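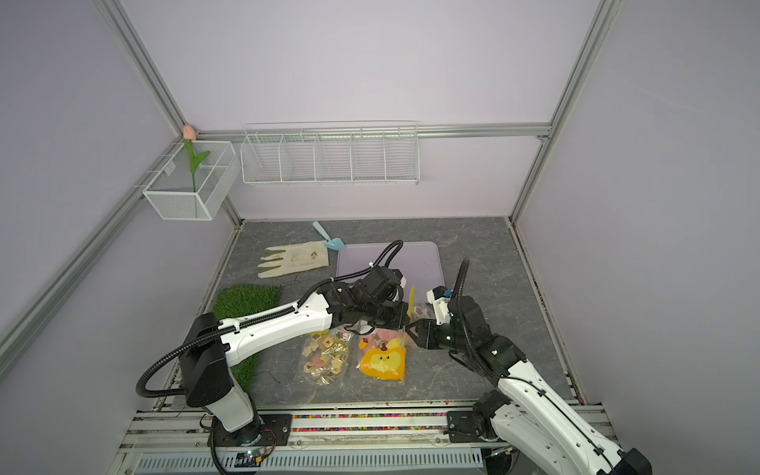

4.2 The zip-top bag as a home for small things

Of all the containers in the Karnetti inventory, the clear zip-top bag gave us the most to think about. It turned up in kitchens, on craft shelves, in garden sheds and at the bottom of school backpacks, and it was almost never used for one kind of thing. Of the 557 bags logged across 41 households, a large share held what we call a mixed set: pieces of different shapes and colors that belong together only in the mind of the person who packed them. We find this wonderful, and we think earlier work on home storage (which leans heavily on boxes and drawers) has passed over it too quickly.

A bag does three jobs at once in these homes. It keeps the pieces together, it shows them, and it takes on their shape. The second job is weaker than people expect. Participants told us that they chose clear bags "to see what's in there," yet when we asked them to name the contents of a closed bag at arm's length, they often got the colors right and the objects wrong. Creases catch the light, pieces overlap, and small items sink to the bottom corners. 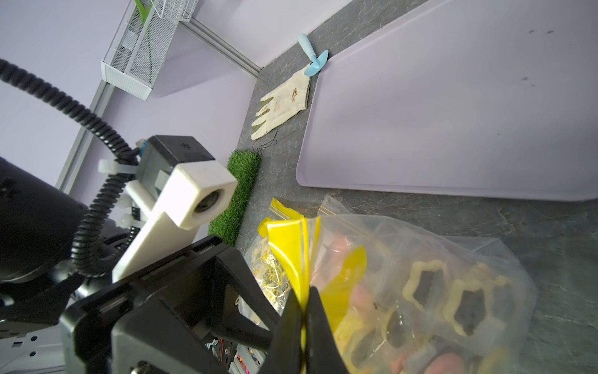

Figure 2. Small mixed items in a clear bag with a yellow zipper strip. Two pale yellow flower-shaped rings can be made out at the right; several smaller fragments are hard to name through the crinkled plastic.

The zipper strip deserves its own note. In the Amadi homes, where colored strips were common, people reached for the color first. A yellow strip tells the hand where to go even when the rest of the bag is a clear, shapeless heap. It also helps with the oldest problem of the clear bag, which is losing the bag itself on a busy table. We did not plan to study strips at all, and they ended up as one of our 10 coding categories.

4.3 Tipping out and picking through

Nearly every household had a flat surface that came out along with the bags: a baking sheet, a cutting board, the lid of a larger box. We call this the spread surface. Its work is simple. Pieces that were a lump inside the bag become a layer, and a layer can be searched with the eyes alone. A low rim makes a real difference with round pieces, and families with young children felt strongly about it!

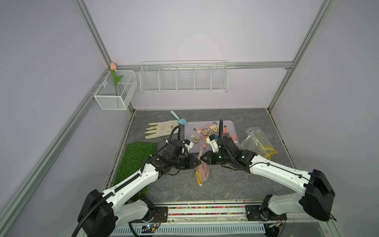
Figure 3. A spread surface with small pieces scattered over it, among them round discs and pale star shapes. A crumpled clear bag containing yellow items lies to the right of the tray.

Spreading also changes what people say. Over a closed bag they talked about the set ("the party stuff," "the spring box"). Over a tray they talked about single pieces, compared them, and began making small groups without being asked. The two coders agreed closely on where this shift in talk began, and it was a pleasure to hear on the recordings.
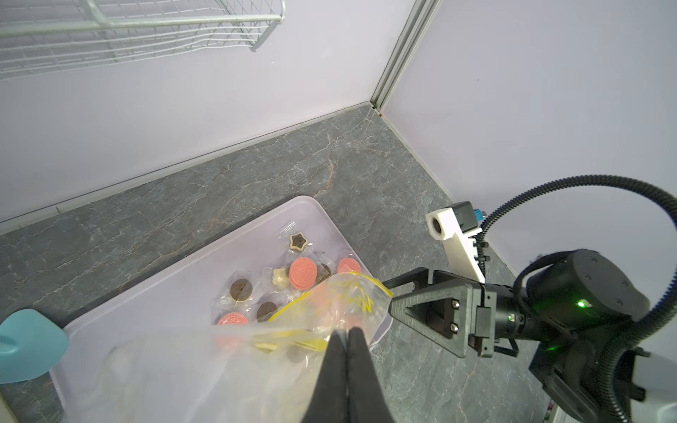

Wrapped treats form a special case, and a lively one. In the Vamevmont sessions they were sorted faster than any other material, and the wrapper seems to be a large part of the story. A packet gives every piece a margin, so neighbors overlap at the edges while their middles stay readable. A star-shaped cookie with a dark brown center and a cream rim remains easy to tell from a pink sandwich cookie with a ridged edge, even when both lie in the same scattered pile. Trouble starts where a bag drapes over the tray, since its folds blur whatever is under them into patches of pink and brown. Participants who moved the bag fully aside before choosing made fewer second grabs. We return to this point in Section 5, using the Stitska material collected in October.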